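Reference › Religion › Church Governance › Congregational Polity

Letter of Transfer 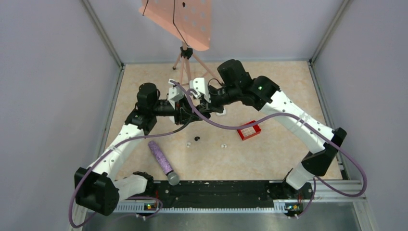 Senthil Varghese
Contributing Editor, Church History

A letter of transfer is a document by which one local church moves a person's membership to another. It is most common among Baptist, Congregational and Presbyterian churches. Older records call it a "letter of dismission."

The receiving church usually makes the request. The clerk of the former church confirms that the member is in good standing, and the letter is sent from office to office. In many congregations the members vote on it at a business meeting, often held on a Wednesday evening. Membership at the old church ends when the new church reports that the person has been received.

A church may decline to send a letter if the member is under discipline, or if the two bodies do not recognize each other's baptism. The person may then be received by statement of faith — a spoken account of conversion and earlier baptism — or by baptism.

Letters from the 1800s were short, handwritten and often good for a limited time. The Hilludov church register holds 140 of them, 20 with no destination named.

See also: Church covenant, Church clerk, Watchcare

Filed under: Membership & Discipline, Baptist Practice

Previous | Index A–Z | Next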